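The Paper Drawer

I moved from Plestville to Mamden in March with a car full of boxes, and one of those boxes held nothing but instruction manuals. I know this because I carried it up three flights of stairs myself, resting it on the banister at each landing like a man delivering a small anvil. When I opened it, on top was the guide to a bread maker I gave away before the last move.

I have been trying to become a person who owns less paper. Everyone I know seems to have managed this. They have apps. They hold a phone over a receipt, the phone makes a little camera noise, and the receipt goes into the trash with no ceremony at all. I tried it for a month and ended up with the receipts and also the photos of the receipts.

The trouble started with my parents, as trouble does. We had a piece of furniture in the hallway known as the paper drawer, although it was four drawers, and anything that came through the mail slot went into it. Gas bills, school photos order forms, a letter about a sidewalk being repaved that had long since been repaved and had cracked again. If you needed something from the drawer you announced it at dinner, and the evening was canceled. My father would sit on the floor with a flashlight. He found what he was looking for maybe half the time, but he always found something, and he'd read it aloud.

So I come from people who keep things, and I rent from people who send things. My building is run by an outfit called Karngate, which communicates only by letter. They have my email address. They asked for it on a form, which they mailed to me. Since then I've had a letter about the bike room, a letter correcting the letter about the bike room, and a 12-page booklet on how to use the windows. The windows go up and down.

Last month I decided to deal with the whole lot. I made coffee, sat on the rug and started making piles. The advice you read is that you should touch each piece of paper only once, and I'd like to meet whoever came up with it and watch them try with a tax folder. I touched some of those pages so often we should have been introduced. By lunch I had a keep pile, a shred pile, and a third pile called "hm," which was the tallest thing in the apartment apart from the fridge and me.

What was in "hm"? Warranty cards for things I'm pretty sure I still own. A map of a zoo. Over 100 pages of printed-out recipes from an old job where the printer was free and I was bored. I've cooked two of them, and one was toast. There was also the full purchase agreement for a Wuyts desk lamp, signed by me, as though the lamp and I were going into business together.

I bought a shredder. It cost 115 dollars, and it comes with (you're ahead of me) a manual. It takes six sheets at a time if you feed it politely and two if it's in a mood, and then it needs to rest longer than I do after the stairs. The noise is like a truck going over gravel somewhere under your own couch. The cat from across the hall, who used to visit, has stopped.

But I did get through the shred pile, and I'll admit the second bag of confetti felt good. Old bank statements, mostly. You feed in a year when you were broke and it comes out as hamster bedding. I got a bit carried away and shredded the zoo map, and I've thought about that zoo map every day since.

The recipes I couldn't do. I put them back in order, soups first, and then I did something I'm not proud of, which was go out and buy a pack of 200 plastic sleeves. The woman at the register asked if I was a teacher. I said yes. I don't know why I said yes. Now I have to go to the other stationery store, the one by the bus station, where the pens are all behind glass.

The keep pile went into a single drawer in the kitchen, under the one with the forks. It closes if you lean on it. I've told myself that when it stops closing I'll sit down on the rug again and be ruthless, and I even wrote that down so I wouldn't forget it, and put the note in the drawer.

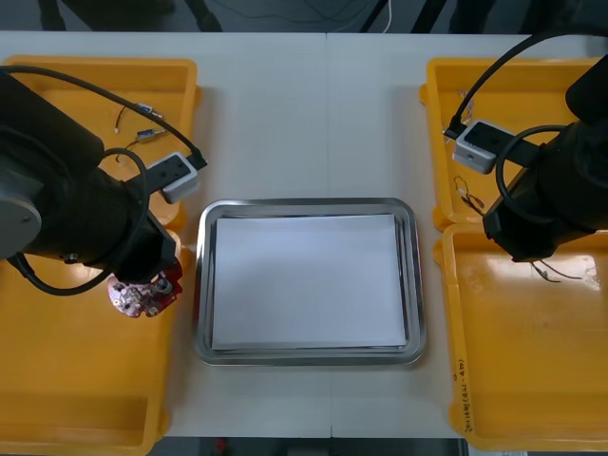

Anyway, Karngate wrote again this morning. They're going paperless in the fall, and there's a form to fill out.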